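Hosoter division bell and vote timer

If you've ever sat through a council meeting where half the members missed the vote (they were in the corridor, they always are), you'll see why we're so fond of this one. The Hosoter rings through every room you give it, counts down on a big clear display and then locks the vote when time is up. No arguments about who got back to their seat!

You can set the countdown anywhere from 19 to 222 seconds. Most chambers like 90, and that's how it leaves our workshop. The clerk has 2 large buttons, one to call the division and one to close it, and they're lovely to press – solid, with a proper click.

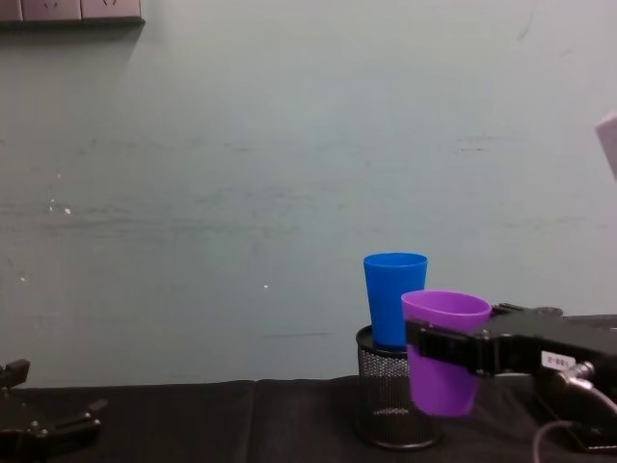

The bell itself is a warm, two-note chime that carries well through closed doors. Liudmyla Hnatiuk spent most of July getting that sound right, and we think she's done a wonderful job. Volume is set separately for each room, so the public gallery can be kept quiet while the tea room gets the full blast.

It also links to the Temance members' voting pads, old and new, and prints a plain record of the result for the minutes – names, votes and the time the doors closed.

In the box: main unit, clerk's panel, one chime speaker, power lead, printed guide.

Extra chime speakers and the Grirkance wall bracket are sold separately. Spare paper rolls: see Leclerc rolls, narrow.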